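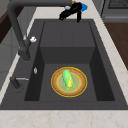

Render: plate in a dark gray sink, marble counter

Cerstead Makers Forum > Interactive Projects > Pressure mat for the October open day, need advice

stolteo_bench
9/1/20
I'm building a floor mat that plays a sound when someone steps on it. There are 19 pads, each one two sheets of copper tape with conductive foam between them. On the bench it works. Once it's on carpet I get triggers with no one near it. The board is a Tretine, the older one with the screw terminals. Readings sit near 500 at rest and then jump. I have tried longer debounce times and it made no difference. What should I look at next?

Aba Aryee
How long are the wires from the pads to the board? If they're all bundled together with no shield you're going to pick up noise. I would put a pull-down resistor on each line before touching the code again.

stolteo_bench
Longest run is from the far corner to the box by the door. Bundled, yes. No resistors at all, the guide I followed didn't have them.

kettle_drum
Don't bother with resistors. It's the foam. Carpet lets the sheets flex and the foam never comes back to the same thickness. Put a sheet of hardboard under the whole thing and your problem goes away.

Aba Aryee
Foam creep gives you slow drift. He said the readings jump. Those are two different faults.

kettle_drum
They jump because the sheets touch when the carpet gives. I've built three of these.

Ama Lamptey
Could be both. Easy way to tell: unplug one pad at the mat end and leave the wire connected to the board. If that channel still jumps, it's the wiring. If it goes quiet, look at the foam.

stolteo_bench
Did that on two channels. Both still jump with no pad on them. One spiked to 2,775 when the lights came on, so wiring it is. Ordering resistors.

kettle_drum
Fine, but I'd still put the hardboard down. People in boots will wreck copper tape on carpet.

Aba Aryee
Agree on the hardboard.

pl_wire
Is the Ziółkowski library any good for this many inputs? I'm planning a wall panel with more pads than the OP has and I don't want to write the scanning part myself.

Ama Lamptey
It's OK. Slow if you leave the averaging on – turn that off and do your own. Start a new thread if you want the settings, this one is about the mat.

stolteo_bench
Resistors are in. No false triggers all evening with the lights going on and off. Pad by the door is still weak but I think the tape is cracked at the fold. Will redo that one and solder across it.

Contact the moderators | © Cerstead Makers Forum | Back to top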